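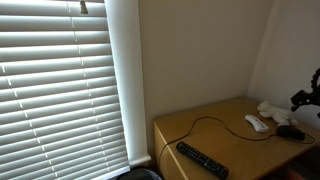

Barkville, 09/08/2025

Review of the Mendside desk-clearing package, second session. The trial license covers the arm-side software, the grasp library and remote support from the Hotimville office. We supply the desk and the objects.

Object set for this session: long black TV remote, small white remote with the red area, corded mouse, white plush toy. Layout as shown, plush in the back corner, mouse in front of it, cable looped across the top and over the front-left edge. Blinds left partly open. The vendor's setup sheet asks for diffuse light and says nothing about slats.

Ran 137 pick attempts on this object set, spread over all four items. 111 completed, meaning lifted, carried and released inside the target area. Counted a pick as failed if the item touched the desk again before release.

Notes by item:

Black remote. Best of the four. Approach across the short axis is repeatable. The glossy finish gives an occasional bad depth patch, and the planner then asks for a second view, which adds around 2 seconds per pick.

White remote. Fine when isolated. When the mouse cable passes behind it, the segmentation sometimes merges the two and the grasp center shifts toward the cable. Lowering the merge threshold one step helped.

Plush. Grasp library treats it as a rigid body. Closing force is too high at the default and the width estimate is wrong on the limbs. There is a "soft" profile in the paid tier, not in the trial. Asked for a temporary key.

Mouse. Shell grasp is good, the cable is the problem. The package has no tether model, so it plans the carry as if the mouse were free. 19 of the failures are mouse picks, all with the cable pulling taut or dragging another item. Product sheet lists "corded peripherals" as supported. Support says this refers to detection only. That should be written on the sheet.

Nedeljković calibration routine (bundled with the package) went through without a fault, both at the start and after lunch. Drift between the two was below what we can measure here. It is easier to use than the version we had in March – the pose list is shorter and it can resume after a stop.

Pricing still open. The quote is per arm per year, with support hours billed separately. Need to know whether the soft profile can be bought alone.

To do:
Repeat the mouse picks with the cable clipped at the desk edge.
Repeat the white remote with blinds fully closed, same threshold.
Get the tether limitation in writing before the review goes out.
Export logs from both sessions, the trial account deletes them when it expires.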